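Gripper slides off the door handle in simulation, two-arm build
posted by prernska_bench

Hello all. I build a two-arm robot in the shared workshop in Mistport, and before I cut more metal I test everything in simulation. Opening a door works in 3 tries of 15. In the other tries the finger slides off the handle. I already put the friction higher and it changed nothing. 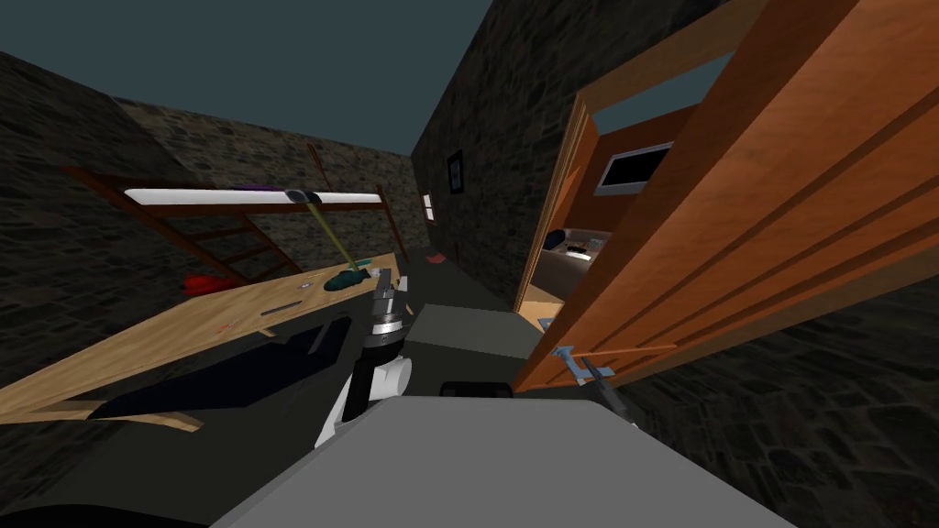

My control loop sends a new target every 2,000 microseconds, so I don't think it is too slow. The right gripper comes to the handle diagonally and touches it with the tip. The left one stays in front, over the end of the table, and does nothing for this task. Should I change the path or the fingers?

Zoltberg
Change the path first. With only the tip on the handle, a small error in angle is enough to lose it. Bring the fingers in square to the handle, close them, then pull along the arc of the door. Check also where your hinge axis is, mine was wrong by a few centimeters for all of April.

thibodeau676
had same thing, bigger collision shape on the handle fixed it for me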